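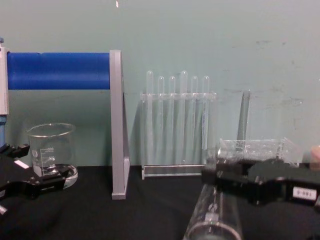

Ruba Najjar wanted to know why her two arms kept bumping glass even after she'd set the zero twice, and could I please write the steps down in order this time. Fair. So, steps. Same for the Bakar kit as for my older Orkeck one, menus are named different, thats all.

Before you start: power off, both grippers open, cables slack behind the bench. Black cloth down first. Clear glass on a shiny top gave me nothing but bad picks.

1. Put the test tube rack at the back against the wall. Tubes upside down, round ends up. Leave them all in.

2. Tall stuff next. Anything on a bracket goes off to the side, foot flat on the cloth, not on a fold. Pull the cloth tight there if you have to.

3. Power on. Left arm only. Jog it out to 350 mm, stop, save as LEFT HOME. Then the right, same number, save. Never both at once on this step.

4. Set grip force to 2 for glass. I ran 3 for a week and cracked a beaker in June, one of the good ones from Blackburn.

5. Teach the beaker. Come in from the side, low, fingers below the rim. Close slow. Lift a finger's width, put it back, save.

6. Cylinders lying down: teach those last. They roll. Bit of folded cloth under each side helps alot.

7. Run the whole thing at slow speed, hand on the stop button. If it throws error 644 the homes got swapped, go back to step 3.

Ruba, in your case I'd bet on step 3. Redo the homes before you touch the zero again. Traridico file for the rack goes up when I find the right version.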